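Print this page | E-mail this page
Filed under: Training Guides > Conditioning > Rowing Machine
14 shares | 3 comments

Section 4. Setting Up Your First Interval Block on the Stemari Rower

By now you've got the rail leveled and the monitor paired, so this is where the fun starts! The interval block is my favorite part of the whole Nalden plan, and it's where most people first feel their stroke come together. Set aside 45 minutes for your first go, including the warm-up and the time you'll spend poking at buttons.

Before you start

Set the damper lever to 4. I know it's tempting to shove it all the way up, but a high damper mostly makes the first part of the stroke heavy and tires out your lower back. Strap your feet in so the strap crosses the widest part of your shoe, snug enough to hold you – you should still be able to lift your heels a little at the front of the slide.

CAUTION: Stop right away if you feel dizzy or have chest pain. If you have a back injury or a heart condition, talk with your doctor before doing any of the intervals in this section.

4.1 Program the monitor

1. Press MENU, then choose Workouts and New Interval.
2. Choose Distance and enter 400 meters.
3. Set Rest to 2 minutes.
4. Set Repeats to 5 and press SAVE.
5. Name the workout. (I call mine "Zultico" after my old club boat, and it still makes me grin when it pops up.)

Note: If the screen goes dark while you're typing, pull the handle once. Your numbers will still be there.

4.2 Warm up

6. Row easy for 3,000 meters at 18 to 20 strokes a minute. You should be able to chat the whole way.
7. Stop and check your feet again. Straps loosen as your shoes settle. 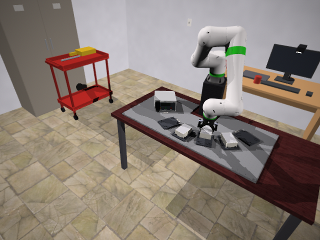 8. Take ten strokes with arms and body only, legs flat, then ten full strokes. Feel how much more you get once your legs join in? That's the push you want on every interval.

4.3 Row the block

9. Open the saved workout. The clock starts on your first pull.
10. Hold 24 to 26 strokes a minute for the first two pieces, even if you feel great.
11. On the remaining three, let the rate climb to 28 if your pace holds. If the rate goes up and the pace gets slower, you're rushing the slide, so come back down to 24.
12. Paddle lightly through each rest. Sip some water.

Note: If you're fasting for Ramadan, skip the water step, cut Repeats to 3 and try the block in the evening after you've eaten and had plenty to drink. Leave a good gap after the meal.

4.4 Save your results

13. Press SAVE before you hang up the handle, and write down your average pace for each piece. Next time, aim to have the last one match the first – it's a great feeling when it does!

Wipe down the rail and go on to Section 5, Steady Rows.

Guide by Adel Salem

Print this page | E-mail this page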